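Search this site Enter keyword Go

17 Apr 2018
By the newsletter editor

Flicker, dimmers and the long winter of the test bench

Those of you who have been reading this newsletter for a while will remember that last November we promised a proper piece on flicker, and then filled the next two issues with everything else. I'm sorry for the wait, and thank you to the many readers who wrote in to nudge us (some of you more than once!). The bench work took longer than we had planned, mostly on account of the dimmers, and I'll come to those.

Flicker is an old subject that came back when lamps changed. A filament stays hot between one peak of the mains and the next, so the light sags a little and recovers, and most people never notice. An LED has no such patience. Whatever the driver feeds it, it shows, right away, and if the driver lets the current fall to nothing twice in every cycle then the light goes out twice in every cycle too. You may not see that when you look straight at the lamp. You may well see it when you wave a pencil under it, or glance quickly across a room, and a fair number of people get a headache and never connect the two.

So the question our readers kept sending in was a simple one – how do you tell a good lamp from a poor one before you've bought a ceiling full of them? The box won't always help. We looked at lamps for the rooms where people do close work, such as kitchens, sewing rooms and small offices, and tried to set down what we would want to know if we were paying for them ourselves.

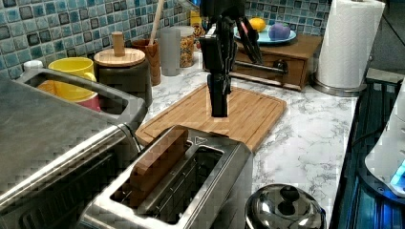 What we measured

We used a plain photodiode on a stand, an amplifier and a scope, all inside a box painted flat black. There is nothing fancy in it and a patient person could put one together over a few evenings. The amplifier has to be quick enough to follow the fast ripple that some drivers make, and this caught us out early on. Our first one was slow, it smoothed everything over nicely, and for one happy afternoon every lamp in the drawer looked wonderful.

From the trace we take two things. The first is how deep the dips are compared with the peaks, and the second is how often they come. You need both. A deep dip that comes very fast is much less of a bother than a shallower one that comes slowly, and a single percentage on a data sheet, with no frequency beside it, leaves you guessing. If a supplier gives you only the one, write back and ask for the other. In our experience the good ones answer quickly and are pleased to be asked.

We ended up with 158 lamps on the bench, from makers large and small, and 88 of them were sold as dimmable. Each was left to warm up before we took a reading, as a cold driver and a warm one can behave quite differently. The Wurnia reflector lamps were a good case of this, a bit ragged at switch-on and then lovely and steady once they had settled. If we had hurried, we would have written something unkind about them.

At full brightness the news was good on the whole. Most of the lamps kept their light nearly level, and the ones that didn't were nearly all of the very small kind, where there simply isn't much room in the base for a capacitor of a decent size. I have some sympathy for whoever has to design those. Everybody wants the lamp to be as little as the old one, and the parts don't shrink just because we'd like them to.

Now the dimmers

The dimmers, then! A lamp that is perfectly calm at full brightness can turn into something quite different when you bring it down low, and the same lamp may be fine on one dimmer and dreadful on the next. We tried older leading-edge dimmers, the sort many houses still have in the wall, and newer trailing-edge ones, and went through them in pairs with the lamps until everybody was thoroughly tired of turning knobs.
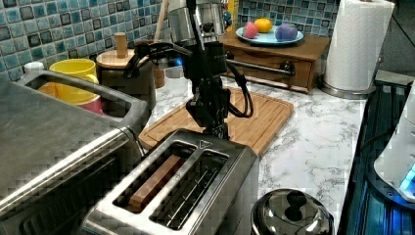

Kisotness Optical Society – Lamps and Drivers Group

The short version is that the pair matters more than either half of it. We had a Halász downlight that shimmered on our oldest wall dimmer at anything under half, and on a trailing-edge Samovau unit it went down to a candle's worth of light without a wobble. Another lamp did precisely the opposite. So when a friend tells you that such and such a lamp is hopeless, it's worth asking kindly what it was wired to.

There is also the matter of load. Many older dimmers were built with a good heavy string of filament lamps in mind, and a dimmer rated for 400 watts may want a fair bit of that before it behaves itself. Put one small LED on it and it can lose its place and stutter. Sometimes adding a second and third lamp to the circuit settles things down, and sometimes you really do need a new dimmer. Please have an electrician look at that part if you aren't sure of yourself. The maximum printed on the dimmer usually refers to filament lamps as well, and the LED figure is often a good deal lower, if it is given at all.

Some drivers get around the trouble by turning the wall dimmer's signal into an instruction and then making their own steady current to suit. Others chop the current very fast, so the light is still going on and off, only far too quickly for the eye to mind. The first kind gave us the prettiest traces. The second kind is perfectly good for a sitting room, though people who shoot video under it sometimes get bands rolling up the picture, and it can play tricks around spinning tools, which is worth thinking over for a workshop.

A few readers asked whether a phone camera will do as a tester. It will find the worst offenders: hold it close to the lamp, and if you see dark stripes sliding by, something is going on. A clean picture doesn't prove much, though, as phones adjust their shutter to hide that very thing.

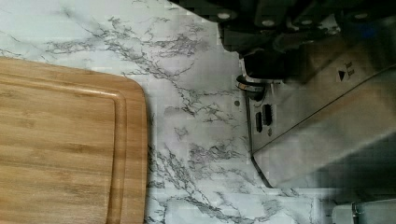
Where to get the full tables

The complete readings, lamp by lamp and dimmer by dimmer, are too long for a newsletter, so we have put them in a booklet. We printed 400 copies, and members can have one for the asking by writing to the group at the usual address. Please say whether you'd like the drawings for the photodiode amplifier too (the quick one), and we will tuck them in.

If you have a lamp that misbehaves and you'd be willing to part with it for a while, we would dearly like to see it. Tell us which dimmer it was on, how many lamps shared the circuit and how far down it was turned when the trouble began. Do wrap it well – the last parcel that came to us rattled. Next issue we go on to lenses that yellow with heat, and there is still room for letters on that.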